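4.3 Does camera tilt explain the gap?

The result in Section 4.2 looks good on paper, and we have spent some time trying to break it. A policy trained only on simulated door approaches, with the camera fixed above the robot's torso, picked the right arm to use in 1000 test episodes more often than the baseline did. Our worry is simple. A policy can score well on this task without learning anything about doors. If the camera angle in training lines up closely enough with the camera angle in testing, a network may only need to learn that a certain patch of colour tends to lie near a certain arm.

Earlier work with the Jinard simulator does little to settle the matter. The training views in that line of work are level or close to it, and the test views are drawn from the same narrow band. Reported gains are then read as gains in understanding of the task. We made the same reading in a first draft of this paper and no longer think it was justified.

To test the point we built a second set of episodes, which we call Vareo-T. The rooms, the doors and the two-armed robot model are those of the main set. The only change is a roll of the camera about its viewing axis, drawn afresh for each episode and held still while the episode runs. Joint limits, lighting and the starting pose of both arms are left alone. We generated 1055 episodes and threw out those in which the door was fully hidden by the robot's own body at the first step, keeping 1000 for testing. No episode from Vareo-T was used in training, and we did not tune any setting on it.

Two policies were compared. The first is the baseline, which takes the image and joint angles together. The second, Prirneo, adds a small branch that predicts where each gripper is relative to the door before an action is chosen. The claim made for Prirneo is that this branch gives it a sense of space which carries over to new views. If so, it should lose less than the baseline when the camera is rolled.

It does lose less, but the margin is thin and we would not build much on it. Both policies fail in 572 of the same episodes. In that shared group the extra branch is of no visible use. What remains is a smaller group where Prirneo succeeds and the baseline does not, and many of these are episodes in which the roll is mild. At steep angles the two are hard to tell apart. We also looked at the output of the branch directly. Its guess at gripper position drifts as the roll increases, and it drifts in a steady direction, which suggests that it has tied "up" in the image to "up" in the room.

There is a further problem that we had not planned for. Shadows are rendered with hard edges in this simulator, and the shadow of an arm can have nearly the same outline as the arm. In level views the two are easy to keep apart by position alone. Under roll they are less so, and in some failed episodes the predicted gripper position sits on the shadow. A view of the kind that gives trouble is shown in Figure 6. We cannot say from our data how much of the loss is due to shadows and how much to the roll itself, and a run with shadows switched off is the obvious next step.

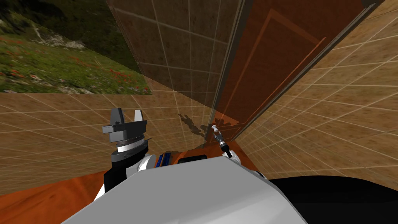 Figure 6. Steeply tilted view from Vareo-T. Both arms reach forward in front of the door, and an arm-shaped shadow falls on the floor tiles beside the door's base.

Would training on rolled views remove the problem?

It would probably raise the score, but a higher score would leave the main doubt in place. A policy that has seen every camera angle may have learned each one separately, and we know of no cheap test that would separate this from a real grasp of where the door is.

We therefore report the Vareo-T scores beside the main ones and ask that the two be read together. The Kubíček rooms, which differ in wall and floor layout, were not rerun with a rolled camera, and nothing in this section should be taken to apply to them.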